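Planning the Purchase: Desk-Clearing Robots for the Home Office

Workshop and Home Tips, updated May 15, 2025

Small robot arms for household tidying are now sold in the same price range as a good table saw. Most disappointing purchases come down to a reach or gripper figure that was never checked against the table itself. Do the planning with a tape measure before opening a catalog.

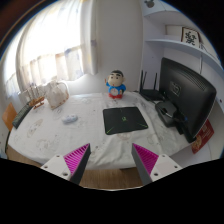
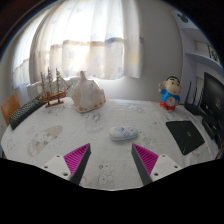 Tabletop with mouse pad, keyboard, figurine and model ship, patterned cloth on.

1. List the objects by handling class. Three classes are enough: rigid and plain (mouse, pencil case), rigid and fragile (model ships, shells, figurines), and flexible (cloth, bags, cables). Price the arm for the first class only. Machines that handle the second class reliably cost a good deal more, and the third is still a poor use of money at home.

2. Measure the widest object you expect it to lift. Measure across the grip, at the narrowest usable section. Add a quarter for approach clearance. Compare this with the maximum opening of the fingers, which some sellers bury under "stroke."

3. Choose fingers before choosing the arm. Soft ribbed fingers bend around a rounded case and forgive a bad approach angle. Flat hard jaws hold a book better. The Puka set is supplied with both and swaps with one screw per side. On the Skarham the fingers are riveted, so a worn pad means a new gripper.

4. Measure reach from the mounting point. A clamp at the table edge loses part of the quoted reach to the clamp body. Rounded table ends are a problem for most clamps. Allow for a floor stand if there is no straight run of edge.

5. Decide about the tablecloth. A loose cloth creeps under repeated contact, and stored positions drift with it. Either remove it, fasten it with under-edge clips, or buy a model that relocates objects by camera on every cycle. Busy prints slow some camera systems. Ask for a trial on your own fabric.

6. Check the light. A bright window behind the work area washes out low-cost cameras for part of the day. A lined curtain is cheaper than a better camera.

7. Budget for the whole installation. Nisha Kashyap priced a single-arm setup for her own desk in January at 4,000 dollars complete, of which 796 was not the arm: stand, spare fingers, power supply, cable guides and a stop button within reach of the chair. The Hutmont quote left all five out. Kokkinos listed them separately.

8. Plan the replacement parts. Finger pads last 9 to 12 months in daily use. Order two pairs with the machine, as shipping on a single pair often exceeds the price of the part.

9. Keep the router and the arm controller on separate power strips. Route monitor cables behind the work area and tie them down. A hanging cable inside the sweep of the arm will be caught sooner or later.

10. Rent first where possible. A month is long enough to find out which objects it drops. Keep a written log of drops by object and compare it with the list from step 1. If most entries are in the fragile class, move those objects to a shelf and leave the budget alone.

Check the return terms for opened grippers before paying. Several sellers treat fingers as consumables and will not take them back once fitted.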